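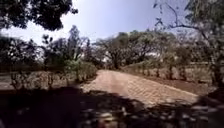 Path following without a map, first results from the brick path

Forum: Outdoor Mobile Robots > Methods and Results

kerbcrawl
Posted 24 December 2018

Writing up what we have so far, partly to get it criticized before we spend more time on it. Short version: a small network trained only on where the robot was driven by hand can keep it on a paved path with trees on both sides, and most of what goes wrong is shadows.

The method is simple. We drive by joystick and log wheel odometry and the front camera. Afterward we project the track the robot drove back into each image, and that strip becomes the "path" label. No hand labeling at all. The network outputs a mask, we fit a center line to the mask, and a plain steering controller follows the line. No GPS and no stored map.

We trained on 1,060 images from the November drives at Diltstead and tested on 80 runs on a different path, all in daylight. A run counts as clean if the operator never touches the stick. 61 were clean, 19 were not. I went through the 19 one at a time and in most of them the mask broke up where branch shadows cross the paving.
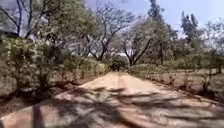 Shadow across the near part of the path, even light farther on.

The far part of the mask is usually fine in places like this. The near part gets holes in it, the center line fit jumps to one side and the controller follows it. Happy to answer questions.

tundra_ugv
Reply

Nice to see someone report the bad runs. How wide is your label strip? If you only project the wheel track then a wide path gets labeled as "not path" on both sides of where you drove, and you are training it to be wrong.

kerbcrawl
Reply

Wheel track plus a margin. Pixels outside the strip are treated as unknown, so they don't add to the loss. The negatives come from a separate set of polygons on hedges and sky. I should have said that in the first post. So "no hand labeling at all" was too strong, sorry. There were 90 of those polygons and they took an afternoon.

oldgrayrover
Reply

I don't buy the shadow explanation. We ran the Skaltberg stack for two seasons on gravel and blamed shadows for everything, and when we checked, half of it was exposure. The camera meters on the sky, the ground under the trees goes to black, and there is nothing left for a network to work with. Did you lock exposure?

kerbcrawl
Reply

Auto exposure, metered on the whole image. I did look at pixel values in the failed runs, and the shaded paving is dark but not clipped in most of them. There are a few where it is clipped. I can give you that as a split when I've gone through it properly.

oldgrayrover
Reply

Then meter on the lower half and rerun before you call it a result. It's one line in the driver.

baert_fan
Reply

Disagree with the above, at least as a reason to hold back the numbers. 61 out of 80 on a path it never saw is a result with whatever exposure they had. It just isn't a result about shadows yet.

My question is about the comparison. The Baert line follower does fine on paved paths with a clean border and it needs no training. Did you run it?

kerbcrawl
Reply

We ran it on recorded images only, not in closed loop, so I left it out. From those images: where there's a straight raised edge it locks on and does as well as ours, maybe a bit better. Where the paving just runs into dirt or a verge it picks up the border of the shadow and goes off with it.

The other thing that came up is tilt. Our mount has some play in it and the camera rolls.

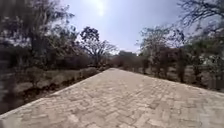
We had assumed a level horizon when converting the mask to ground coordinates, and with roll the center line comes out shifted. The network doesn't seem to mind. The mask still looked good on tilted images, and the error was all in our geometry. We now read roll from the IMU and rotate the mask before fitting. That fix went in after the 80 runs, so none of the numbers above include it.

tundra_ugv
Reply

So you have two known problems mixed into the 19. Roll would give you a steady offset, shadow or exposure would give you a jump. You should be able to tell them apart from the steering log.

kerbcrawl
Reply

Yes, that's a good way to do it. The logs have the fitted line at every step. I'll sort the runs that way.

jrv_lab
Reply

We tried nearly the same labels at Jarovberg. Two things that helped us:

Augment with fake shadows. We pasted random dark blobs and streaks over the training images. It looks silly but the holes in the mask mostly went away.

Smooth the center line over time. You are fitting each image alone, and a path doesn't change direction that fast.

oldgrayrover
Reply

Careful with the smoothing. It hides a bad mask until you get to a bend and then you're on the verge. I would fix the input first.

jrv_lab
Reply

We kept the window short and had no trouble on bends, but our robot is slow. On a faster one you may be right.

kerbcrawl
Reply

Plan is: metering on the lower half, then the roll fix, then fake shadows, one change at a time on the same stretch. Smoothing last, if it's still needed. Will post the split from the steering logs in this thread first.

baert_fan
Reply

Please run the line follower closed loop on the same stretch too.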